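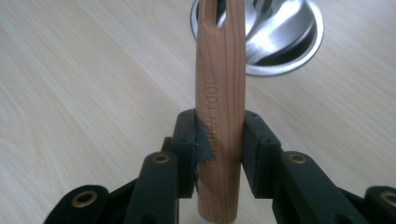
4. Fitting snap fasteners to jersey and shirt fronts

This section covers the fitting of ring snaps to the front placket of button-free jerseys, team shirts and lightweight jackets using the Rellel bench press. Fitting snaps to leather, waxed cotton and coated fabrics is covered in Section 5. Read Section 2 (Mounting the press) and Section 3 (Changing dies) before starting.

4.1 Parts of a snap

Each snap has four parts. The cap and the socket go on the overlap (the side of the placket seen when the garment is closed). The stud and the post ring go on the underlap. Prong-ring caps have an open centre and are fitted with the grey die. Solid caps are fitted with the black die, which has a recessed face. Using the grey die on a solid cap will dent it.

Snaps are supplied in bags of 20 complete sets. Enamelled caps from different batches can vary slightly in colour. Where a garment needs more than one bag, check the batch code on the label and lay the caps side by side in daylight before fitting any of them.

4.2 Fabric and backing

The standard die set is suitable for fabrics up to 400 gsm, measured as a total through all layers of the placket including the backing. Mesh, tricot and other open knits must be backed. Adent woven tape in the 25 mm width is suitable for most plackets and can be left in the garment permanently.

Note: Shirima blank jerseys are supplied with backing already sewn into both sides of the placket. Do not add a second layer of tape to these garments.

Fabrics that have been printed with plastisol across the placket should be left to cure fully before snaps are fitted. Water-based inks may be treated as unprinted fabric.

4.3 Marking out

1. Press the placket flat and let it cool. Do not stretch the fabric while pressing.

2. Pin the overlap to the underlap with the neck edges and hem edges level. If the front carries a stripe or a printed number that runs across the opening, match this first and let the hem fall where it will. A small difference at the hem can be corrected later.

3. Mark the top snap 10 mm below the neck seam, measured to the centre of the cap.

4. Mark the bottom snap. On straight hems, place it level with the top of the hem stitching. On curved hems, place it where the placket edge begins to curve.

5. Divide the remaining distance evenly. Use the spacing gauge supplied with the press, or fold a paper strip cut to length. Move an intermediate snap up or down slightly if it would otherwise land on a seam allowance.

6. Push a pin straight through both layers at each mark and transfer the marks to the underlap with chalk. Remove all pins.

Caution: Pins left in the placket will damage the die faces. Damage of this kind is not covered by the warranty.

4.4 Setting the caps and sockets

1. Fit the upper and lower dies for the cap type in use. Tighten the grub screws by hand, then a further quarter turn with the hex key.

2. Place the cap face down in the lower die. Place the socket in the upper die with the spring side facing up. The retaining clip should hold it when the die is tapped lightly.

3. Lay the overlap over the cap with the right side of the garment facing down and the chalk mark centred on the prongs.

4. Press the fabric down with the fingertips until all five prongs show through. On tightly woven backing, use the plastic collar provided.

5. Move both hands clear of the dies. Bring the lever down slowly until resistance is felt, then apply firm, even pressure to the stop. Hold briefly and release.

6. Inspect the snap from both sides. The socket should sit flat and should not rotate when turned with a thumbnail.

Caution: Keep fingers clear of the dies at all times. Do not allow a second person to operate the lever while the first holds the garment.

4.5 Setting the studs and post rings

Complete all of the caps before starting on the studs. Close the placket without fastening it and check that the chalk marks on the underlap still line up with the sockets. Re-mark any that have moved.

1. Change to the stud dies.

2. Place the post ring in the lower die with the prongs up, and the stud in the upper die.

3. Lay the underlap over the ring with the wrong side facing down, and proceed as in 4.4, steps 4 to 6.

4.6 Adjusting the pressure

The pressure collar is set at the factory for mid-weight double knit. Always test on a scrap of the same fabric, folded to the same number of layers.

Snap rotates or lifts at one edge: turn the collar clockwise by one notch and test again.

Cap is flattened, or enamel has cracked: turn the collar anticlockwise by one notch.

Prongs bend outward and do not enter the socket: the fabric is too thick for the prong length. Use long-prong sets.

Fabric puckers around the snap: backing is missing, or was stretched when it was sewn in.

Snap is set correctly but is very hard to open: work it open and closed about 10 times. If there is no change, replace the stud.

4.7 Removing a snap

Use the end nippers, not a screwdriver. Grip the rim of the socket or stud and squeeze at several points until the prongs release. Do not pull on the fabric. Discard all four parts - prongs that have been bent once will not hold a second time. If the hole is larger than the prong circle, patch the backing with a square of Adent tape before refitting.

Replacement dies, spacing gauges and long-prong sets can be ordered through the Pemusura parts desk. Quote the die number stamped on the shank.

Section revised in April by Kibet Mfaume. Step 3 of 4.5 corrected.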